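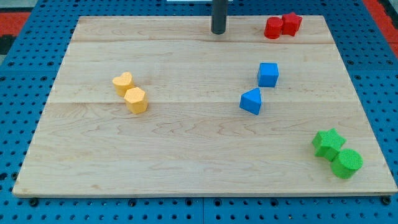 Colored shape blocks on a maple board.

Airlines Should Stop Charging Families to Sit Together

October 13, 2024

I flew from Clastgate to Grultberg in April with my two kids, who are four and seven. We had three tickets on one reservation, bought on the same card at the same minute. The airline put us in rows 9, 17 and 28.

I could have fixed this ahead of time by paying for seats. The fee was $40 per seat each way, so a round trip for three came to more than $200. I didn't pay it. I figured no airline would really seat a four-year-old by himself next to strangers, and I was half right. A gate agent moved the little one beside me ten minutes before boarding. My daughter stayed in row 17 until a man with an aisle seat offered to trade. He had paid for that aisle seat. He got a middle seat for his trouble, and I doubt he saw his money again.

People who defend the fees say that seat choice is an extra, like a checked bag, and those who want it should pay for it. I agree with that for adults. If I want a window or more room for my knees, charge me. But a young child can't use a seat alone. Somebody has to open the snack, find the bathroom and deal with the seat belt. When the parent is eleven rows back, that job falls to whoever happens to be sitting there, and they didn't sign up for it either.

The other argument is cost. If families get seats together for free, the airline has to make up the money somewhere, and everyone else's fare goes up a little. Maybe so. I would still take a slightly higher fare that I can see on the first screen over a low one that grows as I click. I booked through Trovetel, and the seat fees didn't show up until after I had typed in all three names and birthdays. The site knew how old my kids were. It showed me the seat map with prices on it anyway.

Those birthdays are what bother me most. The computer has the ages and it has the reservation number. Keeping a child under 13 next to one adult on the same booking is a simple rule to write, and it can be applied before the seats are sold, when there is still room to work with. Leaving it to the gate means one tired employee has to sort it out with a full plane and a line of people waiting.

I'm not asking for the front rows. Put us in the back by the lavatories, in three middle-of-nowhere seats that don't recline. Most parents I know would accept that without a word.

If you are flying with small children before any of this changes, call the airline after you book and ask for the seats to be linked. Get the agent to put a note on the reservation. On our way home I did that, and it took 25 minutes on hold. We sat in row 31, all three of us.

Posted by Gebreyes in Travel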